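Chore automation, progress notes. Short version: single steps are fine, whole chores are not.

We gave the Ronness policy 331 simulated runs of one bench job – bring a flat plate up to an instrument and seat it. 70 of them failed, nearly all in the last bit of travel.

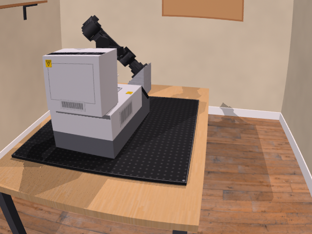 Same code on the kitchen set: loading a dish rack, 40 tries, nine clean finishes. Plates vary. Lab plates don't.

Ans De Smet asked if more training time would fix it. Some. Contact is still the weak spot – the arm pushes when it should back off and try again.

Wian Hlongwane is rerunning the bench job with softer wrist settings. Numbers in October.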